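**Call for participants: two-handed manipulation project, September intake**

The Lenton Robotics Club, in association with Ustham College, invites applications from students and adult learners who wish to join its project on two-handed robot control. There are 14 places. 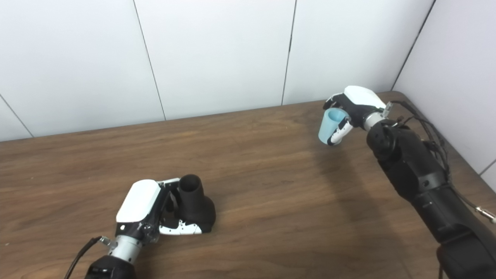
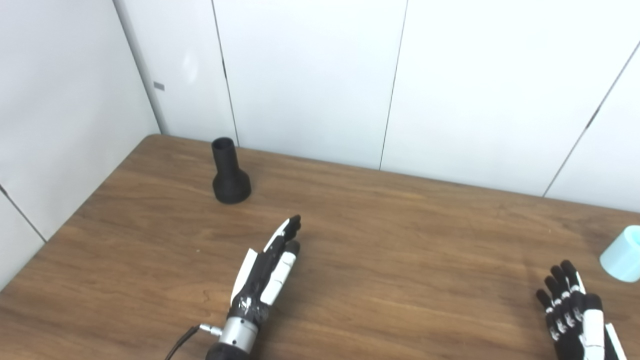 *The two hands with the black flared piece and the blue cup, at the project bench.*

Participants will learn to operate a pair of robotic arms with multi-fingered hands, to plan simple tasks with everyday objects and to keep a proper written record of each attempt. Work is carried out in pairs. The project will close with an open evening at the Colombo Building, at which each pair presents one task of its own choosing.

**Who may apply**

- Applicants must be 16 or over on the first day of the course.
- Some experience of programming is welcome – it is not required.
- Participants must be able to attend one evening session of 2 hours each week.

There is no fee. A grant of £2,340 from the Cliltent Fund covers materials and the printing of parts.

**How to apply**

Please send a letter of no more than one page, stating your reasons for applying and any relevant study or work, to Aldo Piras, Project Leader, Room 43, Ustham College. Letters may also be left at the college reception. Applicants under 18 should enclose the written consent of a parent or guardian.

Issued June 2, 2022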